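Prollgate hardwax oil on a light timber bench: long-term review

Reviewed Tue 12 May
Product: Prollgate Clear Matt hardwax oil, two-part
Compared with: Flellon water-based polyurethane, satin
Substrate: solid ash, sanded to 150 grit

Most finish reviews are written the week the tin is opened. At that stage nearly every product looks good, and the only things that can be judged are smell, open time and how much of it ends up on the floor. I finished a bench top with Prollgate at the start of last winter and have used it as a general work surface since then. The comparison panel, finished with Flellon in the same week from the same batch of boards, has sat on top of a cupboard in the same room and been brought down for the same abuse.

What you get

The kit is a tin of oil and a small bottle of hardener, with a folded instruction sheet in three languages. The lid is a press fit and does not reseal well once oil has dried in the channel. I decanted the remainder into a glass jar after the first coat and lost nothing. Anyone leaving it in the original tin should expect a skin.

The instruction sheet gives the mixing ratio by volume only. I would have preferred weight as well. Small batches are hard to measure by volume without graduated cups, and none are supplied.

Preparation

Prollgate asks for a final sanding no finer than 150 grit. This matters more than it does with a film finish. I took an offcut to 240 as a test and the oil sat on the surface, dried patchy and could be marked with a thumbnail a week later. The 150 grit boards took it evenly.

Dust removal was by vacuum and a cloth dampened with methylated spirits. Do not use a tack rag. The waxy residue left by the one I tried showed up as pale streaks under the oil.

Application

The method is to spread it with a plastic scraper, leave it, buff it in with a white pad, then remove everything left on the surface with clean cotton. The working time on the sheet is optimistic in warm weather. With the shed door open on a mild afternoon I had no trouble, but on a hot day I would work in sections and mix less.

Two coats were applied, although the label claims one is enough. The second coat changed the colour very little and evened out the sheen over the end grain. Coverage was close to the stated figure on the first coat and much better on the second.

Used rags were laid out flat on concrete to dry. Oil-soaked cotton can self-heat and catch fire if it is bundled up, and the warning on this tin is printed in type far too small for what it says.

Colour

On ash the shift is slight. There is some warming, less than with a straight linseed or tung oil, and the grain stays fine and pale. The Flellon panel is cooler and a little greyer. Side by side the difference is obvious. Apart, most people would not pick it. I have seen no yellowing in either, but the room gets no direct sun and I would not draw conclusions from that.

Wear

Water left overnight under a glass produced a faint ring on the oil and nothing on the polyurethane. The ring was gone by the following evening. Black tea left a mark on the oil that needed a grey pad and a wipe of fresh product. Vinegar had no effect on either. Methylated spirits softened the Flellon enough to take a print from paper towel and did not touch the Prollgate.

Scratches favour the oil, with a qualification. It scratches more easily, but a scratch in it is only a scratch in wood and can be rubbed out locally. A scratch in the Flellon shows white and stays until the whole panel is sanded back. In April I repaired a damaged corner of the oiled top in less time than it took to find the pads. The repair cannot be seen from any angle I have tried.

Bolt-down equipment is harder on it. A Dobre vice base left a compression ring which oil alone does not lift. Steam from a damp cloth and an iron took most of it out, and a patch of oil restored the sheen. A disc of Skodach felt under the base has prevented a second one.

Maintenance

I wiped the whole top with thinned product once, at the end of summer. It did not strictly need it. The front edge, where sleeves rub, was the only area that had gone dull.

Verdict

Suitable for benches, desks and tables where the owner is willing to do small repairs. Less suitable for a kitchen, or for anyone who leaves tea about. The Flellon is the better choice where water is constant and solvents are not – a laundry shelf, for instance. Price per square metre is higher for the Prollgate, and the gap narrows once the cost of a full resand is counted against the polyurethane.

Marked down for the lid, the lack of a weight ratio and the size of the fire warning.
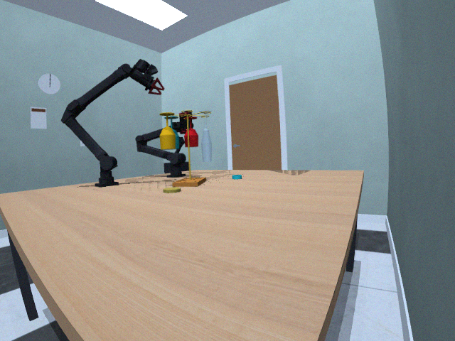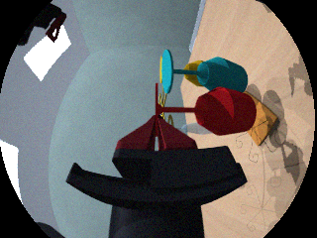

Renders. First: long table in pale, fine-grained wood against mint green. Second: dark red cap and pole on matte black.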